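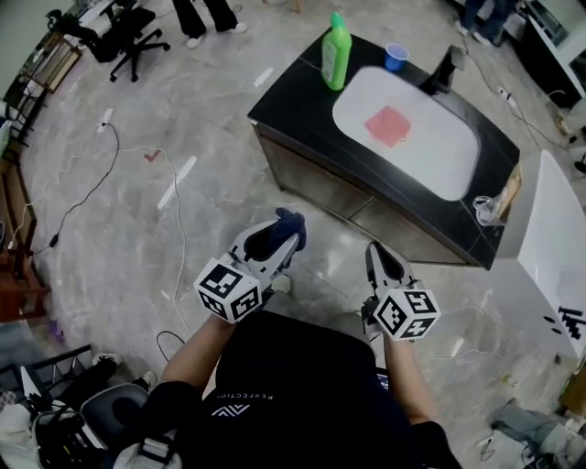
Cleaning cloths used at the sink should be sorted by task before any water is drawn. A cloth that has been used on the worktop, then the tap, then the basin carries grease from the first surface to the last, and the usual result is a smeared finish that gets blamed on the washing-up liquid. Keep one dark cloth for dry and damp wiping and a sponge for the basin only. A navy cloth paired with a red sponge is a workable combination, as the two cannot be confused at a glance. The sponge stays in the basin between jobs and the cloth is hung up elsewhere.

Choosing the cloth

Flat-woven cotton or microfibre is suitable for worktops. Terry towelling holds more water but sheds lint on dark surfaces. Wash a new cloth once before use, without fabric softener, which coats the fibres and reduces absorbency. Fold the cloth in half and in half again. This gives eight clean faces, counting both sides, and each face is turned out of use when it drags or leaves a line.

A cloth bunched in the hand cleans only where the folds touch. Bunching is acceptable for picking up a spill, but the final pass should be made with a flat pad.

Dark worktops

Black and other dark tops show limescale, dried detergent and water marks sooner than pale ones. Work in this order:

Clear the top completely, including bottles and cups.
Lift loose crumbs with a dry cloth.
Mix 5 ml of washing-up liquid into 600 ml of warm water.
Wipe from the back edge to the front in straight, overlapping strokes.
Rinse with plain water on a fresh face of the cloth.
Dry at once.

Drying is the step most often left out. Hard water left to evaporate on a dark surface leaves a mark that needs a second clean. Check the result from a low angle with the light behind the surface.

Do not use vinegar or lemon on marble, limestone or any other calcareous stone. If the material is unknown, treat it as acid-sensitive and use the detergent solution only.

Basin and tap

Clean the basin after the worktop. Rounded internal corners are easy to clean with the long edge of a sponge; square corners need a small brush. Wipe the sides first, then the base, then the waste fitting. Stains in a pale basin can be treated with a paste of bicarbonate of soda and water, left for ten minutes and rinsed off.

Black taps usually have a coated finish. Avoid scouring pads, cream cleaners and limescale removers unless the maker permits them. The base of the tap, where it meets the back of the basin, holds standing water and should be dried with a corner of the cloth wrapped round a finger.

Care of cloths and sponges

Wring the sponge out after every use. Stand it on its long edge to drain if there is room. Replace it when it smells after rinsing or when the corners start to tear. Cloths go in the wash at 60 °C after one day of use. In our trial at the Rasmont workshop kitchen, six cloths in rotation were enough for a sink in daily use, with the whole batch washed on Friday.

Hooks

The adhesive hooks we use for drying are the Drirkano 50 mm pattern. Fix them to a degreased cabinet side and leave them unloaded overnight. Hang the cloth by one corner, fully open, clear of the door.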